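Comparing two trained policies when the objects on the table vary

Posted by Callum Cairns, 27 April 2024
Filed under: Evaluation and reporting

Our group at Clirthorpe is preparing a short report on two manipulation policies. Both were trained on the same 200 demonstrations; the second also received 1000 unlabelled episodes before training. We have run 36 trials of each policy. The second completes more of them, but a colleague has pointed out that the objects were set out by hand before every trial and that their positions were not recorded. I should be grateful for advice on whether the existing trials may still be reported, and on how the layouts ought to be controlled if we are obliged to repeat the work.

2 replies

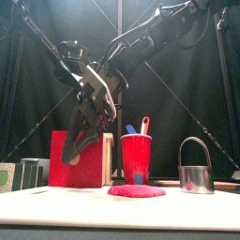

Dwynwen Lewis

The existing trials may be reported, provided that the report states plainly how the objects were placed. The reader must be told that the person setting out the table knew which policy was to run next, if that was the case. It is a serious weakness. A person who expects one policy to do better will tend to give it the easier layout without intending to.

For the repeat, the procedure we follow at Wotomport is this. A set of starting layouts is drawn up in advance and a reference photograph of each is kept. Before a trial the operator overlays the live view on the reference and moves each item until the two agree. Our layouts use ordinary things of differing shape: a red box, a cup holding two utensils, a small metal bucket, a soft pink disc lying flat. The utensils need particular care. A handle leaning left in the reference must lean left in the trial, and it is easily overlooked when the cup itself stands in the right place.

Each layout is then given to both policies, in an order decided by chance. Results are compared layout by layout, and the totals are given afterwards. Failures should be listed by stage (approach, contact, grasp, release). Stopping the gripper short of the box and closing it on the wrong edge are different faults and should not share a column.

Please also fix the time limit and the definition of success before the first trial, and have both written down. We altered ours part way through a study last August and had to discard everything before the change.

Morag Gourlay

I agree with most of the above. I would add that 36 trials is a small number if the difference between the policies is slight, and the report should give an interval beside each success rate. The Chisholm template has a column for this, although many people leave it blank.

I do not agree that the photographs are sufficient. They tell you nothing about lighting, and a policy working from camera images can be sensitive to it. Record the lamp settings as well.

Skye Moncrieff

Just run more trials. It normally settles down.

Comment from Callum Cairns

I thank all three contributors. The person placing the objects did know which policy was next, and the report will say so. We intend to repeat the comparison with fixed layouts. Could Dwynwen Lewis confirm whether the overlay is checked by a second person, or by the operator alone?

Comment from Dwynwen Lewis

By the operator alone, with the overlay saved for each trial so that it may be inspected later.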